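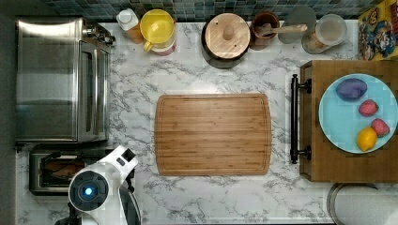
Figure 1. The worktop from the overhead camera, with a slice of toast in the toaster and the bamboo board clear.

Prinus: a planner that waits its turn
Final project report, Robot Software module, Hetthorpe

1. What we set out to do

The task in our proposal was to move a slice of toast from a toaster to a board. We gave this a weekend. The arm, the gripper and the low-level controller all came working, and our share was the software in between: take the camera views, work out where things are, and produce a path that doesn't end in a pot.

We called the package Prinus, after the Sunville bus stop where we missed the bus and had the idea. It has three parts. The tracker keeps a list of objects and their poses. The planner asks the tracker for that list and searches for a path. The gatekeeper checks the path once more just before it is sent, and refuses it if the world no longer agrees. Most of this report is about the gatekeeper, which we wrote in an afternoon and then argued with until October.

2. The refusals

In the first full set of logs the planner made 813 requests, and the gatekeeper refused 395 of them. Nothing had been hit, so in a narrow sense this was our safest version. It was also a robot that spent half its day declining to make breakfast.

We blamed the search first, as it was the part we understood least. We changed the sampling, then the smoothing, then the sampling back again. The refusals hardly moved. Only when we plotted them against arm speed did a pattern show: a resting arm was almost never refused, and a moving one nearly always was.

The cause was time. The wrist camera stamped its images on arrival, and the joint angles were stamped when they were measured. The gap between the two was 170 milliseconds. At a crawl it didn't matter. At working speed the tracker took a picture from one place, paired it with the arm in another, and decided the toaster had gone for a walk. The gatekeeper saw a toaster on the move and said no. It was right to, given what it had been told.
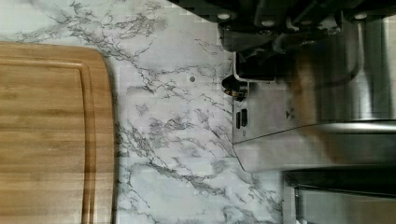
One reader of our draft wondered why we didn't simply slow the arm down, as the fault goes away at low speed and the toast is in no hurry. We tried it. It works, and it hides the fault so well that the next group to use the code would have found it for us, probably with a jug.

3. The fix

The tracker now keeps a short history of joint angles and looks up the set that matches when each image was taken. The code for this is 20 lines long, counting two blank ones and a comment that is mostly an apology. Getting to those lines took the better part of a term.

We also changed how the views are combined. At first each camera voted on every object with equal weight, which sounds fair and is a poor idea. A wrist view close to the edge of a board knows that edge very well and knows nothing at all about the far end of the counter. Each view now reports how sure it is, object by object, and the tracker leans on

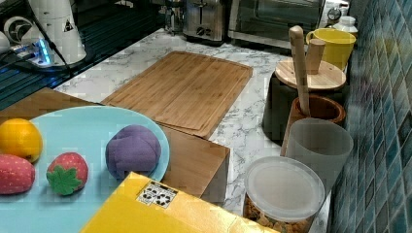 whichever one has the better case. Where a view has a printed marker in it we use that to check the camera pose, and we distrust everything else by comparison. Glass and clear plastic remain a nuisance. We gave up on exact shapes for these and fit a box with a generous margin, so the arm now treats a clear jar with more respect than it probably deserves.

With the fix in, we replayed the same requests from the recorded logs. Refusals fell to 20, the same number as the lines of code, and we attach no meaning to this. Most of those left over are cases where the arm itself hides the object it is meant to be reaching for.

4. Things still wrong

The arm is the largest thing in many of the overhead views and our tracker has no real notion that something can exist behind it. When an object drops out of sight, its entry is kept for a few seconds and then deleted — the software equivalent of a baby losing interest in a hidden spoon.

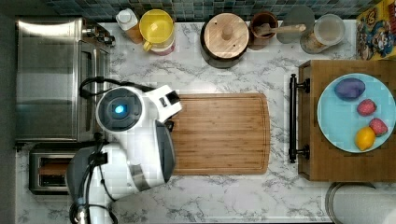
A longer memory would help with this, but then objects that really have been taken away haunt the map and the planner goes politely round them. The better answer is to render the arm from its joint angles, mark which pixels it covers, and only forget an object when the camera had a clear line to it and found nothing. We have a branch that does the first half. It isn't merged, as it brings the tracker down to a rate at which we could do the job by hand.

The logging also needs work. Times are recorded in two formats, both ours. Anyone picking up the package should start with the replay tool, leave the sampling settings alone, and read the stamps in the log header before believing anything underneath them.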